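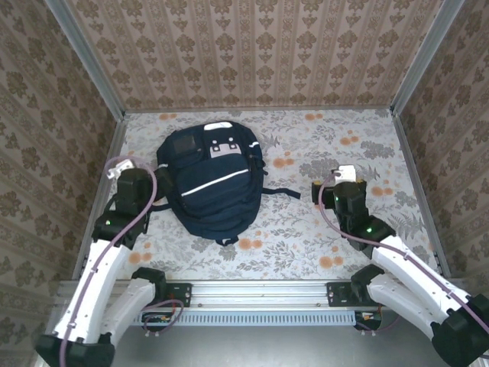

Backpack

A backpack, also called a rucksack, knapsack or daypack, is a bag carried on the back and held in place by two straps that pass over the shoulders. It is among the oldest ways of moving a load on foot, and it remains one of the most comfortable, as anyone who has lugged a heavy suitcase up a flight of stairs will gladly agree.

Names

English has gathered a generous supply of words for this bag. Rucksack comes from German and joins a word for the back to the word for a bag. Knapsack is older in English and was long the usual word for a soldier's or traveler's bag. Backpack is the newcomer of the family, an American word that spread during the twentieth century until it had pushed most of the others aside in everyday speech.

Early forms

People were carrying goods on their backs long before anyone sewed a pocket. Hides, nets, woven baskets and simple wooden frames all did the job, and many of these are still in daily use in hill country, where a good basket lasts for years and can be mended at home. In the fictionless, practical life of a market town such as Wunach, the basket and the cloth pack lived side by side for generations – the basket for firewood and cabbages, the cloth pack for bread and a change of clothes.

Closures

Early cloth packs were shut with a drawstring or with a flap and buckles. Zippers came into common use later and changed the shape of the bag a good deal, as a panel could now open along a curve and let the owner reach the bottom without emptying the top. A main zipper often has 2 pulls, which meet wherever the owner likes. 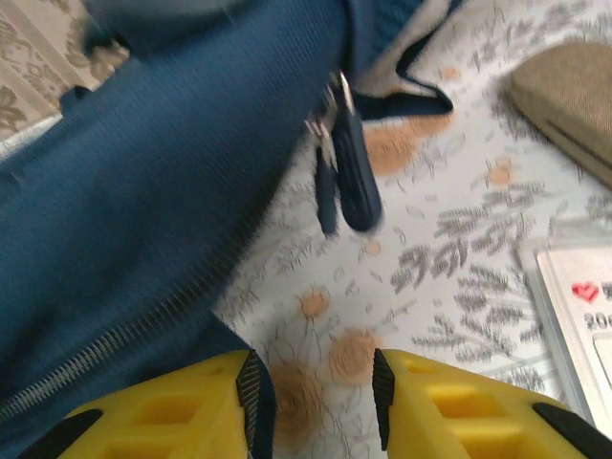
Gudden, writing in the letters pages of the hiking bulletin Grillik, held that the old drawstring was still the better closure for long trips, being easy to repair by candlelight with cold fingers, and that a zipper was a fine thing until the day it caught on a sock. The letter drew replies well into November, most of them fond of the zipper.

Carrying and fit

The weight of a pack should sit close to the back and fairly high. Larger packs add a padded belt, which moves much of the load from the shoulders to the hips, and a chest strap to keep the shoulder straps from sliding outward. On the Tanasarn trail, a walk of 4 days with a highest point of 1,010 meters, hikers usually put the tent and food in the middle of the pack and the sleeping bag at the bottom, leaving the rain jacket on top where it can be found in a hurry.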